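Gisstead Wide Storage Tub - Cream
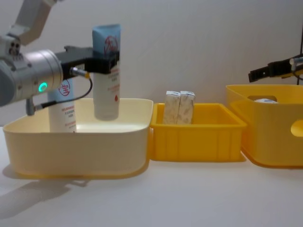

The cream tub with two upright squeeze tubes, the front one cap end down.

I bought my first one of these for the bathroom shelf and now I have them all over the house, so I guess it was only a matter of time before I put them in the shop! It's a wide, shallow plastic tub, open at the top, with rounded corners and a nice thick rim you can get your fingers under when you're pulling it off a shelf. The color is a very pale creamy yellow (Gisstead just calls it Cream) and it goes with pretty much everything I own.

What I like it for most is tubes. Hand cream, face wash, sunscreen, all the stuff that falls over in a drawer. Stand them on their caps and the last bit slides down where you can get at it - I've stopped cutting tubes open with scissors, mostly. Tall ones stick up over the rim, so you can read the front without digging. If you only have two or three in there they can tip, so I tuck a rolled washcloth in beside them.

Ramil Mercado wrote to ask if it fits the Flemis shelf. It does, the long way, but only on the deeper version. On the narrow Flemis it hangs over the front and I wouldn't trust it.

Washing up: warm water and dish soap. Sunscreen leaves a greasy ring if you let it sit, and a little baking soda on a sponge gets that off. I keep mine out of the dishwasher.

Item number: 154
Color: Cream
Lid: none (the Farkell lid is for the deep tub and won't fit this one, sorry!)
Sold singly or in a pack of 2

Gray is out of stock until December. For anything else, write to me, Jhun Pangilinan, through the contact page.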